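Household Services, Unit 4: Loading and Unloading Stacked Laundry Appliances
Course handout, Brallside College

Students should read this handout before the February practical. A stacked appliance places one drum over the other, and each has its own door and must be checked separately. Door swing is considered first – an upper door left wide open takes up space at head height.

The basket is set on the floor beside the machine, within reach but clear of the feet. Small items are easily missed at the back of a drum and should be felt for by hand.

Stacked unit, upper door open in all three views.

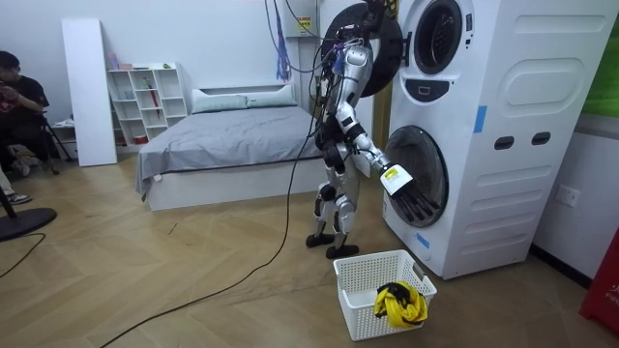
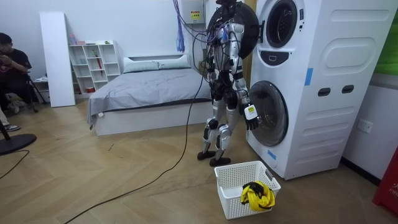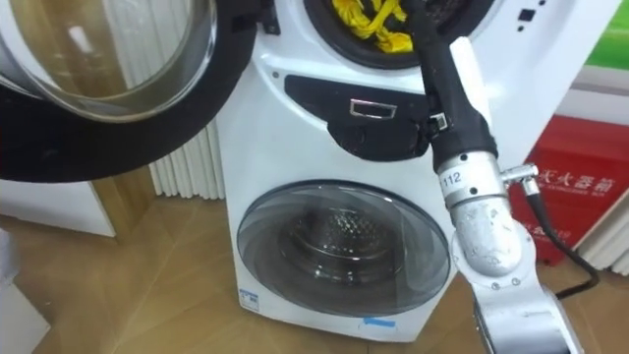

Hala Benkirane

Bright cloth inside the upper drum, as in the third view, is easily found; dark socks are less so. Both drums are to be checked before either door is closed.

Assessment
Each student will unload one drum, sort the contents and complete the Zirkent record sheet. The practical carries 12 marks. Sheets are to be handed in at the Fultia building, room 200.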